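An afternoon at the Dandex store equipment fair
Posted February 7, 2022 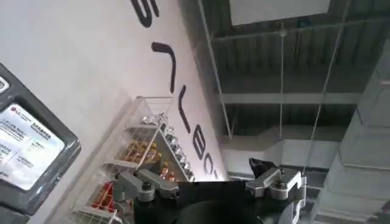
I went to the fair for one practical reason. We are redoing the front third of our shop and the quote we had for new shelving seemed high, so I wanted to see what else was out there before signing. Our shop sells drinks, dry goods and household stuff, and the space being redone is a long wall with a pillar at one end. Most of what follows is about shelving and signs.

Getting in was easy. I had registered in October and still had the email, and the desk by the west doors printed my badge from it. Parking was in the big lot across the road and cost more than lunch. The hall map listed 471 stands. I had a list of 12 and got to nine.

Wire racks were what I spent the most time on. I had mostly written them off, having worked in a store years ago where the cheap ones bent in the middle and everything rolled to the center. The ones now are better. White wire looks cleaner than chrome against a white wall, and you can see the stock from farther back than you can on a solid shelf with a lip. Slanted shelves with dividers work well for bottles and cans, which slide forward when one is taken out, provided the angle is steep enough. Square cartons do less well on them. They catch on the dividers and you end up pushing them forward by hand.

Stivari had the widest range of racks. Their standard wall unit comes in two heights and takes baskets or slanted shelves on the same uprights, so you can change your mind later. I asked about load and was told 70 pounds per shelf, spread evenly. I asked what happens when it isn't spread evenly and got a longer answer, which came down to adding a center bracket. The bracket is extra. The finish is a powder coat, and they had a cut piece on the counter so you could see how thick it was. I scratched at it with a key and it held up fine.

Skindetti sells a similar unit for less money. The welds were rougher and one of the dividers on their sample had already come out of its clip. The price list says the minimum order is 600 dollars, which we would pass easily. Delivery is eight weeks. Stivari said three, and I believe them a little more because they wrote it on the quote.

The other thing I wanted to look at was lettering. Our current sign inside is a printed banner and it has never hung straight. Big black letters on a plain white wall are everywhere this year, and I can see why. They can be read from the far end of an aisle and they don't compete with the packaging under them. Chowdhury makes them in foam, acrylic and painted wood, and also sells paint stencils if you would sooner do it yourself. Foam is the cheapest and goes up with adhesive strips. The man at the counter was straightforward about the strips: they are fine on smooth paint and poor on anything textured. Our wall is textured, so it would be acrylic on pins, or paint.

One thing I hadn't thought about is how the letters and the shelving fit together. If the rack goes up after the sign, the top rail can end up right beneath the lettering, or in front of it, and tall bottles make that worse. Chowdhury suggests leaving a hand's width between the top of the stock and the bottom of the letters. I would leave more. Measure with the tallest thing you sell standing on the top shelf.

Screens I looked at only briefly. Plenty of stands had them, and glare was a problem under the hall lights, to the point that on a few I couldn't read the lower half without moving to one side. Small text made it worse. If we ever put one in, it will go on the side wall away from the front windows, with a few large lines on it and the prices. For now a printed card in a holder does the same job for us.

Food was two counters and a coffee cart. The line at the cart was long all afternoon, and the soup at the counter nearest the loading doors was good. There were not enough places to sit. Bring water and wear shoes you can stand in, as the floor is bare concrete once you get off the main aisle.

I came home with two quotes, a sample divider and a stencil catalog. We will probably go with Stivari for the wall and paint the letters ourselves once the old banner is down. The pillar I still have no answer for. One stand had a wraparound rack that might fit, but they only make it for round columns and ours is square.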